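Budgeting end effectors for a two-arm room cleaning cell: hand plus gripper, or two grippers?

Posted in: Equipment and purchasing
August 5, 2020

Kornél Deák
We are putting together the equipment request for a two-arm setup that will work on guest room tasks at our Dorkilbridge site. First task is trash: pick up loose items, get them into the bin, handle the lined bin itself. Floor is carpet, furniture is a bed, a nightstand and a sofa, so clearance is limited on both sides.

The arms are already approved. What is open is the end effectors and everything attached to them. The Bozsik quote lists a parallel gripper and a multi-finger hand as separate lines, and the hand line is much larger. It also carries a service plan at $476 per unit per year. Spare fingertip pads are $306 a set. I have $800 left in the consumables line for the first year and would like to avoid going back for more before April.

Is a multi-finger hand worth the money for this kind of work, or do I order grippers for both sides? Also, what else should be on the request that people usually leave off?

Tamás Vincze
Specify by object. Write down every item the cell has to handle, its width, its weight, and whether it is rigid. Then check each against the gripper stroke.

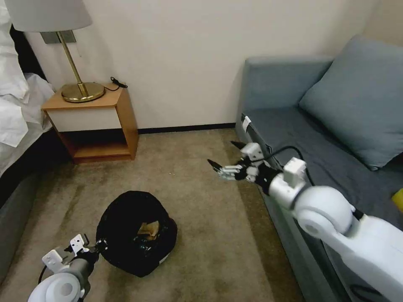
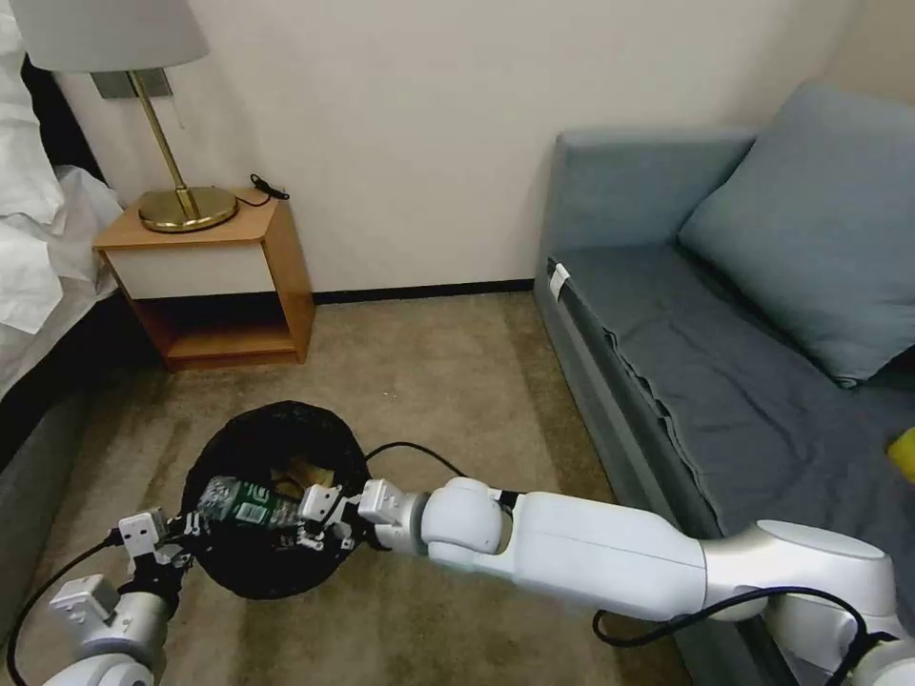 Guest room trash task, two white arms.

For bottles, cans and cups a parallel gripper is enough. The liner is the harder item. Thin film slides between flat fingers, and if you plan to gather the edge and lift the bag out, you need either soft pads or a hand. I would order grippers for both sides and one hand as a swap unit, then run the liner task with both before you commit to a second hand.

On your numbers: one service plan and one pad set come to $782, so you are inside $800 with almost nothing left. Two plans put you over. If you only buy one hand, put the plan on that and leave the grippers without one. Ask for the plan terms in writing. The one we have at Burnton excludes cable damage, and cables have been our most common repair.

Items missing from most requests:
Spare cables for each wrist, plus clips or sleeving
Second set of mounting screws and the correct driver
Wrist adapter plate if the hand and gripper use different bolt patterns
Freight and import charges on returns
Operator hours for changeover and recalibration

The last one is the largest. A swap that takes minutes mechanically can take half a shift once you recheck the tool offsets.

Estia
get the grippers. we had a hand on loan and it mostly sat in its case

Kornél Deák
Thanks. The adapter plate was not on the quote and the bolt patterns are different, so that would have been a second purchase order. I have asked Bozsik to add it and to confirm whether cables are covered. Going with grippers on both sides and one hand.

Tamás, did you buy the sleeving from the arm supplier or separately?

Tamás Vincze
Separately. Braided, one size up from the cable bundle. Leave enough slack for full wrist rotation and check it at the joint limits before you fix the clips.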